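Mimham Boards > Home & Kitchen > Produce tray or produce bowl? (28 replies, page 1 of 2)

leclerc_lane
OK so I have been converted and I need to tell people about it! For years everything that didn't go in the fridge went into one big bowl on the counter. Onions at the bottom, citrus in the middle, whatever I bought last on top. Guess which things I found three weeks later.

In April I started laying it all out on the table on shopping day and sorting it into a long shallow tray, one layer only, nothing on top of anything else. I love it. I can see what I have, I pick dinner by looking at the tray, and I have thrown out so much less (one sad tomato, that's the whole list). Does anyone else do this? I want to hear your systems, all of them, even the weird ones.

pantrymoth
Yes!! Tray person here. Mine is an old baking sheet with a dish towel under everything so the round stuff doesn't roll when I carry it. The cut pieces go to the fridge in a box though, I wouldn't leave those out with the whole fruit.

W. Sawatzky
I'll be the grump. A tray takes up half the counter and a bowl takes up a corner. My bowl is 14 inches across and holds a week of fruit for the two of us. If you take things out and wash the bowl every time you shop, nothing gets lost at the bottom. The bowl isn't the problem, the habit is.

leclerc_lane
Fair point on the counter space, but you are assuming I would ever wash the bowl, Wayne! I know myself. The tray works for me for the very reason that it can't hide anything.

Also pantrymoth, agreed on the cut pieces. I only have them out while I'm sorting and deciding what gets cooked that night. Roots with a cut face dry out so fast.

And since the first thing anybody asks me is how big a tray — long and narrow is the way to go. Mine is pink, with walls just high enough to stop a mandarin, and I put a carrot and a cherry tomato in with it and there's still room to get my fingers around each one. Wide trays end up as bowls with corners, everything slides into a heap.

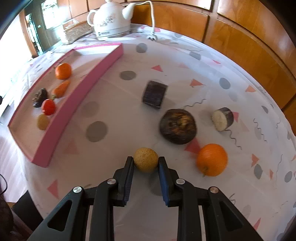 ferkesen_kitchen says the narrow shape is fine for small stuff but hopeless once you buy the way a big family buys. Six pounds of oranges won't go in one layer in anything you could lift, so over there it's two crates under the bench and a tray just for what needs eating first.

leclerc_lane
Ooh, a tray just for the "eat me first" things. I'm stealing that. Do you move things over every day or only when you shop?

ferkesen_kitchen
Every other day or so, after supper. Takes a minute. The kids know anything on the tray is up for grabs and anything in the crates is off limits, and that alone saved us a lot of arguing.

W. Sawatzky
So it's a crate for storage and a tray for show. You could put a bowl on the table and get the same result.

pantrymoth
Wayne you are never going to give up that bowl, are you :)

W. Sawatzky
Not a chance. It was my mother's.

greenstem3890
New here, hi everyone! Question about mixing. I was told to keep apples and pears away from everything else because they make the rest ripen faster. Does that matter on a tray where it's all open to the air? I have pears sitting with my carrots right now and I'm getting nervous.

pantrymoth
Welcome! I'd move the carrots. They go bitter near pears and apples, I learned that one with a whole bag of them. Carrots want the fridge anyway. Citrus doesn't seem to care much.

leclerc_lane
Seconding the fridge for carrots. Mine only visit the tray on sorting day. My pears get a spot at the end by themselves and I check them by pressing near the stem — if it gives a little, that's breakfast.

greenstem3890
Thank you both! Carrots rescued. Now what about taro and sweet potatoes, do those go in the fridge too?

ferkesen_kitchen
Whole ones no, somewhere cool and dark with air moving. Once they're cut, wrap them and put them in the fridge, and cook them within a day or two. If you peel taro raw wear gloves, it makes my hands itch like crazy.

leclerc_lane
Gloves, yes! I forgot once and spent the whole evening with my hands under the faucet. Steamed taro with a bit of salt is still worth it though. Does anybody roast theirs? I've only ever steamed it and I have one big one left to use up.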